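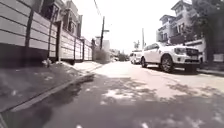
Plonier Boundary Wall System
Panel and post walling for street frontages

Plonier is a boundary wall system supplied by Prudton for residential streets, access roads and shared developments. Broad horizontal panels are held between vertical posts set at intervals, so that a long frontage can be built in a straight run beside a sidewalk or verge.

Finish
Upper panels are supplied in pale grey. The base band is supplied in a darker shade of the same color and is intended for the part of the wall nearest the ground, where marks from traffic and rain are most likely to show. Posts are dark as standard. Other shades are available to order through the Wornus color range and require a longer lead time.

Gateways
A narrow pedestrian gateway may be placed at any post position. The gateway recess is built to nearly the full height of the wall. Gates, locks and entry fittings are not included and should be ordered separately from the Odoi hardware list.

Ground conditions
The wall may be installed behind a raised verge with a curb. On sloping verges, the installer must confirm levels before posts are set. Prudton does not supply paving, curbing or drainage, and customers are advised to settle these matters with the local roads authority before an order is placed.

Ordering
The minimum order is 8 panels. Standard colors are normally dispatched within 17 working days of written confirmation. Delivery requires clear road access for a truck along the frontage, and a responsible adult must be present to sign for the goods.

Care
Panels may be washed with water and a soft brush. Pressure washing of the seams is not recommended. Damaged panels can be replaced singly without removal of the posts on either side.

Technical inquiries should be addressed to Alistair Halliday, Product Office, Prudton. The office is closed on Thursday afternoons.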